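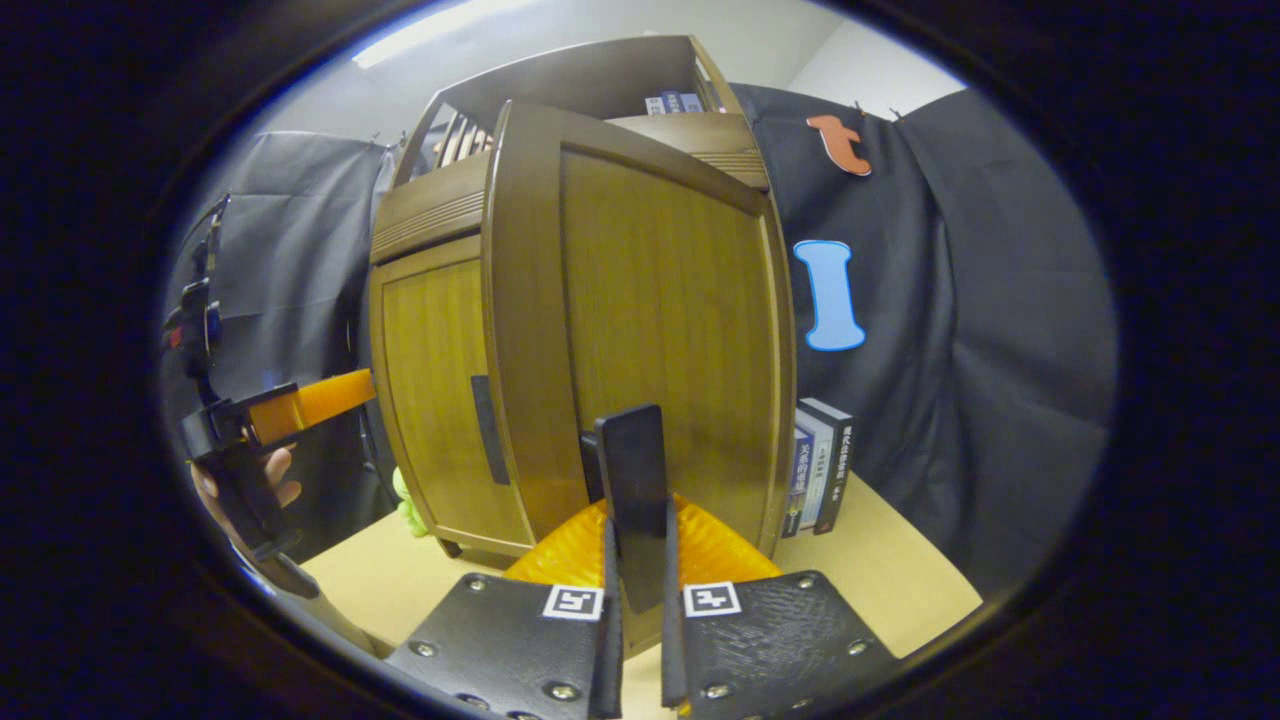
Figure 4.1. A wooden cabinet with two doors, one narrow and one broad. Books stand on its open upper shelf and on the tabletop at its right side.

Chapter 4
Opening and Closing: Can Machines Do the Chores Yet?

Nuria Hadgu and Bethel Weldu

4.1 A task that looks small

When people are asked which work at home they would like to give to a machine, they usually name washing, cooking and cleaning. Very few of them name the opening of a door. Yet almost every chore begins with it. The plates are behind a door, the clean shirts are behind a door, and the books which must return to their place often go there too. A machine that cannot open a cabinet can do only a small part of housework, even if it is excellent in that part.

In Chapter 3 we studied how a machine finds an object and plans a path to it. We supposed there that the object was free to move and that nothing was fixed to the furniture. In the present chapter we leave this comfortable situation. A cabinet door moves only along an arc, and the hinge decides this arc. If the hand pulls in a slightly wrong direction, the force goes into the hinge, and the door stays where it is or the whole cabinet moves on the table.

Consider the cabinet in Figure 4.1. The left door has a long dark vertical handle near its right edge. For such a handle many heights of grasp are possible, and this makes the task easier. The student should ask, however, on which side the hinge is probably placed, and what a machine must know before it pulls. A person answers this question by habit. A machine must get the answer from vision, from touch, or from the work of many people who did the same task before.

4.2 What the trials tell us

It is useful to separate two questions which are frequently mixed. The first is whether a machine can do a chore once, with good preparation. The second is whether it can do the same chore every day, in a house that it has not seen. To the first question the answer is yes for a long list of chores. To the second question the answer is, for most of them, not yet.

The Udamel trial, which Purificación Alcaraz directed in July, shows the difference well. The machine made 234 attempts to open a door, put one object inside and close the door again. On the cabinet used for training it succeeded in 100 attempts from 100. In the other attempts the cabinets were new to the machine, and there it failed more often than it succeeded. The usual failure was in the closing. The machine released the door too early, and the door remained open by the width of a finger.

On the shop floor the situation is better, but the reason is partly that the shop floor was changed to fit the machine. At the Sisay parts store all cabinets have the same handle at the same height, and the shelves are never filled to the front. Saron Abdella, who planned the store, wrote in her report of 26 Jan 2020 that the furniture had cost more work than the software. We will return to this report in Section 4.5.

4.3 Things near the door

A door in an exercise is alone. A door in use has neighbors. Books may stand close to the panel, as on the right side in Figure 4.1, and a hand or an arm which comes from that side can push them over. The person who does the chore sees this and changes the approach without stopping. For a machine, each neighbor is one more limit on the path, and in a crowded place there may remain no path at all until something is moved first. The order of the steps then becomes a part of the problem.

Kidus Abera calls this "the tidy room error": we measure the machine in a tidy room and sell it for an untidy one. The tests in the Boslow workbook, which we use in the exercises, therefore include at least 2 loose objects near each door.

4.4 Plan of the chapter

Section 4.5 compares fixed and free furniture. Section 4.6 treats the grasp of long handles, and Section 4.7 the force at the hinge. Section 4.8 is about closing, which receives less attention in the literature than it deserves. Readers who have not worked with moments of force should first read Appendix B.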